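나무가 마르는 시간

트롬스테드의 제재소는 아침 6시에 문을 열지만 톱은 8시가 넘어야 돌아간다. 그 두 시간 동안 무아메르 카흐라만은 건조장을 돈다. 손에는 함수율 측정기와 몽당연필, 주머니에는 접은 종이 한 장이 들어 있다. 더미마다 번호가 있고, 그는 번호 옆에 그날의 숫자를 적는다. 숫자가 어제와 같은 날이 더 많다.

그가 다루는 나무는 대부분 단풍나무다. 가구 공방과 악기 제작자, 도마를 만드는 작은 업체들이 사 간다. 주문서에는 두께와 폭과 길이가 적혀 있고, 맨 아래 칸에 납기가 있다. 카흐라만은 납기를 마지막에 읽는다고 했다. 나무가 덜 말랐으면 날짜를 알아도 달라질 것이 없다는 이유다.

갓 베어 낸 단풍나무는 무겁다. 세포 속 빈 공간과 세포벽에 모두 물이 들어 있기 때문이다. 빈 공간의 물은 비교적 쉽게 빠진다. 이때까지는 무게만 줄고 크기는 거의 변하지 않는다. 그다음 세포벽에 붙은 물이 빠지기 시작하면 나무가 줄어든다. 길이 방향으로는 차이를 느끼기 어렵고, 폭 방향으로는 눈에 띄게 준다. 나이테를 따라가는 방향이 나이테를 가로지르는 방향보다 더 많이 줄기 때문에 판재는 휘거나 비틀리거나 갈라진다. 가구의 서랍이 여름에 뻑뻑해지고 겨울에 헐거워지는 것도 같은 원리다.

카흐라만이 이 일을 시작한 것은 아버지의 목재 야적장에서였다. 그때는 가마가 없었고, 판재를 켜서 마당에 쌓고 지붕을 덮은 뒤 기다렸다. 판과 판 사이에는 산대라고 부르는 가는 막대를 끼웠다. 산대는 두께가 모두 같아야 하고 위아래로 한 줄에 맞아야 한다. 줄이 어긋나면 위의 무게가 엉뚱한 곳을 누르고, 판재는 그 모양대로 굳는다. 그는 열네 살에 산대를 잘못 놓아 더미 하나를 통째로 버린 적이 있다. 아버지는 그 판재들을 팔지도 태우지도 않고 창고 벽에 세워 두었다. 지금도 몇 장이 남아 있다.

현재 제재소에는 가마가 3기 있다. 한 번 채우면 단풍나무의 경우 몇 주가 걸린다. 온도를 올리면 더 빨리 마르지만 밝은색 목재는 그만큼 변색될 위험이 커진다. 단풍나무를 사는 사람들은 대개 하얀 색을 원한다. 회색 얼룩이나 갈색 기운이 돌면 등급이 내려가고 값도 떨어진다. 여름에 벤 나무는 특히 까다로워서, 카흐라만은 6월 이후에 들어온 통나무는 되도록 며칠 안에 켠다고 한다. 통나무 상태로 오래 두면 단면에서부터 색이 번지기 시작한다.

제재소에서 차로 한 시간 거리에 있는 공방 플로틴은 그에게서 나무를 사는 오랜 거래처다. 공방을 운영하는 안데르송 레이치는 식탁 상판과 작업대를 만든다. 그는 나무를 받으면 바로 쓰지 않는다. 공방 안쪽 선반에 다시 산대를 끼워 쌓고 최소 3주를 둔다. 가마에서 나온 나무라도 공방의 습도에 익숙해질 시간이 필요하다는 것이다. 급한 주문이 들어오면 이 기간을 줄이고 싶은 유혹이 생긴다. 레이치는 몇 년 전 한 번 그렇게 했다가 겨울에 갈라진 상판을 되가져와야 했다.

“손님은 화를 내지 않았습니다. 그냥 틈에 명함을 끼워 보여 줬어요. 쑥 들어가더군요.”
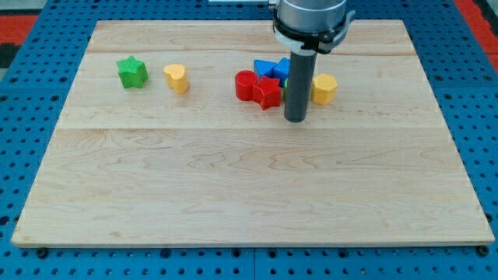

상판을 만드는 과정은 판재를 고르는 일에서 시작한다. 넓은 나무 한 장으로 상판을 만들 수 있으면 간단하겠지만, 그런 폭의 통나무는 드물고 휘기도 쉽다. 그래서 좁은 판재를 옆으로 이어 붙인다. 집성이라고 부르는 방식이다. 레이치는 판재를 바닥에 늘어놓고 순서를 정하는 데 반나절을 쓴다. 색이 비슷한 것끼리 모으고, 결이 이웃한 판재와 부딪치지 않게 돌려 본다. 나이테가 휜 방향을 번갈아 놓을지 한 방향으로 맞출지는 목수마다 의견이 다르다. 레이치는 한 방향으로 맞추는 쪽이다. 번갈아 놓으면 전체는 평평해도 표면이 물결처럼 울 수 있고, 한 방향으로 놓으면 전체가 완만하게 휘더라도 다리틀이 잡아 준다는 생각이다. 카흐라만은 이 말에 동의하지 않는다. 둘은 이 문제로 오래 이야기해 왔고 결론은 없다.

순서가 정해지면 옆면을 대패로 민다. 두 판재의 옆면이 빛이 새지 않을 만큼 맞아야 한다. 일부 목수는 가운데를 아주 조금 파서 양 끝이 먼저 닿도록 한다. 판재의 끝이 가운데보다 빨리 마르고 줄어드는 것을 미리 계산한 것이다. 접착제를 바르고 조임쇠로 조이는 시간은 전체 공정에서 가장 짧다. 이 단계에서 힘으로 틈을 눌러 닫으면 당장은 보이지 않지만, 그 힘은 나무 속에 남아 있다가 언젠가 이음매를 벌린다.

단풍나무는 표면 처리도 쉽지 않다. 조직이 치밀해서 착색제가 고르게 스며들지 않고, 사포 자국이 남으면 마감재를 바른 뒤에야 드러난다. 물결무늬나 불꽃무늬가 있는 판재는 보기에는 좋지만 대팻날이 결을 뜯어 먹기 쉽다. 레이치는 이런 판재를 만나면 날을 다시 갈고 깎는 두께를 줄인다. 그래도 안 되면 스크레이퍼로 긁는다. 얇은 강철판의 모서리를 눌러 만든 작은 날이 종이보다 얇은 대팻밥을 밀어낸다. 상판 하나를 이렇게 긁고 나면 다음 날 엄지손가락이 잘 펴지지 않는다고 한다.

두 사람의 일은 수치로 적기 어려운 부분이 많지만, 카흐라만의 장부만은 예외다. 지난해 제재소는 판재 더미 673개를 내보냈다. 그중 47개는 갈라짐이나 변색 때문에 등급을 낮춰 팔았다. 그는 등급이 내려간 더미마다 원인을 적어 두었다. 가장 많은 것은 ‘너무 빨리’였고, ‘산대’라고만 적힌 줄도 있었다. 새로 온 직원에게는 이 장부를 먼저 읽힌다.

시장은 이 속도에 맞춰 주지 않는다. 온라인으로 가구를 파는 업체들은 주문 다음 주에 물건이 나가기를 바란다. 이웃 도시의 가구 회사 카믹은 지난봄 제재소에 판재 3000장을 한꺼번에 주문하겠다고 제안했다. 조건은 건조 기간을 절반으로 줄이는 것이었다. 카흐라만은 이틀 동안 계산한 뒤 거절했다. 나중에 카믹은 기간을 늘리고 물량을 줄여 다시 연락해 왔고, 양쪽은 지금도 협의하고 있다. 그는 이 일을 특별한 결정으로 말하지 않았다. 가마가 3기뿐이고, 그 안에 들어가는 양은 정해져 있다고만 했다.

집에서 단풍나무 가구를 쓰는 사람에게 두 사람이 하는 조언은 비슷하다. 난방기 바로 앞에 두지 말 것. 젖은 행주를 올려 두었으면 바로 치울 것. 상판의 한쪽만 오일을 바르지 말 것. 윗면과 아랫면이 수분을 흡수하는 속도가 달라지면 상판은 휜다. 시중에서 파는 가구 중에는 아랫면을 마감하지 않은 것이 꽤 있으니, 살 때 손을 넣어 만져 보는 것이 좋다. 상판이 다리틀에 어떻게 고정되어 있는지도 볼 만하다. 나사 구멍이 길쭉하거나 철물이 움직일 여유가 있으면 만든 사람이 나무의 수축을 염두에 두었다는 뜻이다.

수요일 오후, 레이치가 트럭을 몰고 제재소에 왔다. 니컬러스라는 이름의 새 식탁에 쓸 판재를 고르기 위해서였다. 두 사람은 더미 앞에서 한 장씩 뒤집어 가며 봤다. 카흐라만이 측정기를 대고 숫자를 읽었고, 레이치는 판재 끝에 눈을 대고 휜 정도를 살폈다. 열두 장 가운데 여덟 장을 실었다. 나머지 네 장은 다시 산대 위로 올라갔다. 카흐라만이 종이를 꺼내 더미 번호 옆에 새 숫자를 적고, 2주 뒤에 다시 오라고 말했다.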